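Widavon Kitchen Words
README / data card
last touched 6 March 2024

What it is

A word list plus short recipe lines for home cooking terms. 2080 entries, plain text, tab separated. Started as a spell check list for the Alova recipe site, got bigger. Mostly vegetables, cuts, pans, and the verbs people use for them.

Whats in the folder

words.tsv - the list itself
lines.tsv - recipe lines, one per row, each tied to a word id
regions.txt - 17 region codes, read this before you filter on anything
old/ - the October version, leave it alone, Werkolis still pulls from it

Columns in words.tsv

id, word, plural, region, also_called, notes. The notes column is free text and messy. Some rows have a semicolon in also_called, some have a comma. Split on both for now.

Where the entries came from

Typed in from community cookbooks, church bake sale handouts, and recipe cards sent to Alova by readers who ticked the sharing box. Rai (our sorting script) merged the duplicates. It does ok with plurals, bad with hyphens. "Stir-fry" and "stir fry" are still two rows, sorry.

Onion words

Worst part of the list. Green onion, scallion, spring onion, salad onion, bunching onion. We keep green onion as the main word for US rows and put the rest in also_called. Shallot gets its own row, but in a few places people say shallot and mean green onion, so check the region code. Leek is seperate, always.

Same idea for boards. "Cutting board" is the main word, "chopping board" goes in also_called. 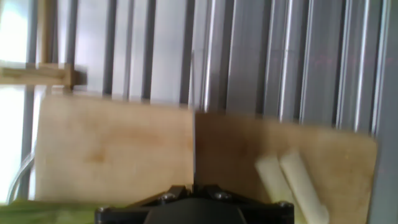
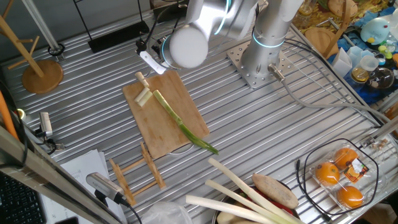 Can I use the green onion rows without the region codes?
Better to keep them. Drop the codes and the shallot rows get mixed in, and then a line asking for two sliced shallots could mean either plant.

Known problems

- plurals for mass nouns are junk (flours, rices), skip them
- 2 region codes overlap, see the bottom of regions.txt
- oven temps in lines.tsv are Fahrenheit unless the row says C
- "cup" is a US cup, even in rows where the cook probably meant a mug
- accents got stripped in the first import, only partly put back

Not in here

No full recipes. No nutrition numbers. No brand names, we took those out by hand and may have missed a few, mostly in the baking rows.

Using it

Fine for spell check, search synonyms, shopping list apps. Don't use it for allergy warnings. The also_called column is not careful enough for that and wont be any time soon.

Changes

v2 - onion rows redone, pan sizes moved to notes, blank lines gone
v1 - first dump

Fixes

Send a row id and the corrected line. One fix per message please, the long ones get lost. New words need a source, even just the name of the cookbook.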